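4. Setting up the dish rack

The Nernitz rack comes in one piece, a fact that has not stopped people from looking for the screws. There are no screws. If you have found some in the box, they belong to something else and you may want them back later.

4.1 Before first use

1. Take the rack out of its bag and peel off the label. The label will come away in several instalments.
2. Wash the rack in warm water with a drop of washing-up liquid and a soft cloth. Run the cloth down each slot between the ribs.
3. Rinse and leave it to dry, upside down if you have the room.

Caution: Do not use scouring pads or bleach. The ribbed outer walls hold on to scratches, and the scratches hold on to tea.

4.2 Choosing a spot

4. Pick a flat, level surface. Keep the rack at least 5 cm from the edge of the worktop and well away from the hob. The plastic has no opinion on warm plates but a firm one on gas rings.
5. Turn the rack so that the wall with the dip in it faces the person who does the washing-up. In homes where this is disputed, face it towards the sink. 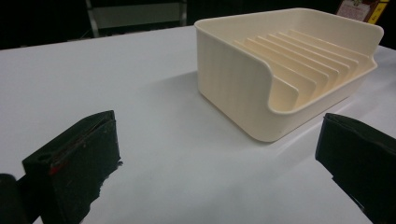 Fig. 4. Dish rack with plate slots; the lowered side gives access to the inside.

6. Press lightly on each corner. If the rack rocks, the worktop is uneven. Move the rack, as moving the worktop is outside the scope of this manual.

4.3 Loading

7. Start with the largest plates, one to a slot, and work towards the smaller ones. All plates should lean the same way. A plate leaning the other way will take up two slots and everyone's patience.
8. Lower each plate in over the dipped side. Do not drop it in from above, however well this went last time.
9. Stand saucers and small lids in whatever slots are left.

Note: Bowls are happiest at the end of the row, where they lean on only one neighbour. Deep bowls may need a slot left empty beside them.

Caution: Do not stand sharp knives in the rack. They are hard to see among plates and easy to find by hand.

4.4 Looking after the rack

10. Tip out any water that has gathered in the bottom once the plates are away. "Once the plates are away" assumes that they are put away. The rack is not a cupboard, though we accept that it is often asked to be one.
11. Wipe the underside of the rolled rim, a spot most owners discover in April.
12. For limescale, soak in equal parts white vinegar and water, then rinse well.

Note: The Llanos cutlery pot is sold separately and stands beside the rack. It does not clip on, and pushing harder will not change this. For spare parts, see section 5, which is short.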